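Gruddale Support » Ivley two-arm bench » Ticket 477

Status: Open
Component: right arm, tray handling
Reported: January

Summary: The right arm stops short when asked to move a filled tray to the dish rack. Empty trays transfer normally.

Steps to reproduce
Load the Wistus task "clear table". Place a filled tray near the far edge. Start from the home pose with both arms enabled.

Expected: tray is lifted and set down beside the rack.
Actual: planner returns code 59 (reach margin) and holds position over the tray.

Log extract
14:02 target accepted, payload set to 340 g
14:02 right arm extend
14:03 code 59, hold

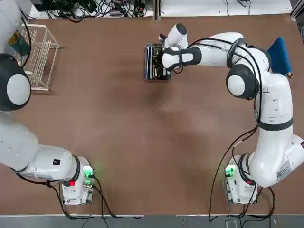
Right gripper at the right edge of the tray, rack at upper left.

Support comment 1
Code 59 is a warning on firmware before Tang and a stop from Tang onward. Check the payload entry first. With 340 g declared, the planner trims the allowed reach. Try the same target with the tray moved closer to the bases.

Customer reply
Moved closer, the tray lifts. It still tilts on the way to the rack - one-sided grip. A person does this job without thinking about it, and we had hoped to leave it running unattended. At present we can't.

Support comment 2
Tilt is a separate fault. Please split it into a new ticket and attach the wrist torque log, last 1,000 samples. Two-arm carry is not supported in this task yet. Reach limit stays open here.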